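关于我们

Trokow 是一家做二手车整备和销售的公司，主营家用轿车和小型 SUV，也承接到店客户的日常保养与钣喷维修。公司最早只有一间租来的修理铺，给附近的出租车和网约车换机油、换刹车片。后来常有老客户问能不能帮忙看看想买的二手车，看得多了，我们干脆自己收车、自己整备、自己卖。

目前我们有 4 家门店，其中 3 家可以看车和试驾，另外一家只做整备和维修，不对外展示车辆。整备店的地址在联系页面上，需要取送维修车辆的客户请直接去那里，不必先到展厅。

我们卖什么车

我们收的车以车龄 7 年以内为主，行驶里程和保养记录能对得上。泡水车、火烧车、结构件切割焊接过的车不收。调表车也不收，哪怕价格再低。营运转非营运的车偶尔会收，展厅的车辆信息牌上会单独写明“曾营运”，网上的车源页面也一样。

价格写在车上，线上线下同价。我们不做“到店再谈”的低价引流，所以网上看到的数字通常会比有些平台上同款车高一点。这个数字已包含整备费用，不含过户费、保险和上牌费用。需要贷款的客户可以自己联系银行，也可以由我们代为提交资料，代办不收服务费，利息以银行合同为准。

整备怎么做

每辆车入库后先上举升机看底盘，再做电脑诊断和路试。检查结果分为必修、建议修和可接受三类。必修项目全部在上架前完成，例如刹车、转向、轮胎老化、漏油。建议修的项目由整备主管决定做不做，没做的会列在检测报告里。可接受的一般是内饰轻微磨损、门边小掉漆之类，我们不为了照片好看去做全车喷漆。喷过漆的位置会在报告上标出来。

检测报告使用 Zondivton 系统录入，客户扫车上的二维码就能看到，买车后也可以继续用同一个链接查保养记录。早年的纸质报告没有全部录入，如果您的车是那时买的，拿着合同到任意一家门店都能补查。

配件和保养

保养用的机滤、空滤、刹车片等易损件，主要从 Echevarría 配件行采购，这家供应商从修理铺时期就和我们合作。客户也可以自带机油和配件，我们收工时费，自带的配件本身不在我们的质保范围内。换下来的旧件默认放回车主后备箱，不想要的话开单时说一声。

常规保养建议预约。上午八点半开门，早上送来的车一般当天下午可以取。钣喷要看损伤面积和调漆情况，接车时会给出交车时间，有变动会提前打电话。走保险的事故车我们可以代为联系定损，但理赔金额由保险公司决定，我们没有办法替客户争取额外的赔付。

质保和退车

在我们这里买的车，发动机和变速箱质保 3,000 公里。质保期内出现问题，先在整备店检查，确认属于质保范围的，配件和工时都由我们承担。轮胎、雨刷、蓄电池和其他易损件不在其中，这一点签合同时会再讲一遍。 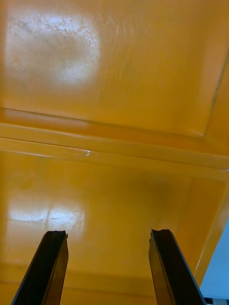 如果提车后发现车况与检测报告有重大出入，比如报告没有写明的结构件损伤，可以凭第三方检测结果退车。退车时按合同价退款，已经发生的过户费也由我们出。单纯因为不喜欢颜色、觉得空间小等原因，我们不办理退车，但可以按当时的行情估价置换。

新能源车

从去年 4 月起，我们开始收售纯电和插混车型，品类还不多。电池检测由 Grovumix 提供，报告里会写当前可用容量和各模组的电压差。我们的维修店可以做新能源车的底盘、空调和低压电路，高压部分的维修目前仍转给有资质的厂家网点。电池的原厂质保能否随车转给新车主，各品牌规定不同，销售人员会在看车时把条款找给您看。

卖车给我们

想卖车的客户可以先在网上提交车型、里程和几张照片，我们会给一个参考区间，最终价格以到店检测为准。请带上行驶证、登记证书和车主身份证件，有保养记录也请一起带来。车上还有贷款没还清的，需要先与贷款机构确认提前结清的办法。检测免费，检测后不卖也没有关系。

招聘

整备店长期招机修和喷漆师傅，喷漆岗位需要会调色。展厅销售不要求有卖车经验，但要有驾照，能独立陪同试驾。工资由底薪和提成组成，销售的提成按台数算，与单车利润无关。有意者可以通过联系页面的表格投递简历，注明应聘岗位和希望工作的门店。

各门店的地址、电话和节假日营业时间见“联系我们”。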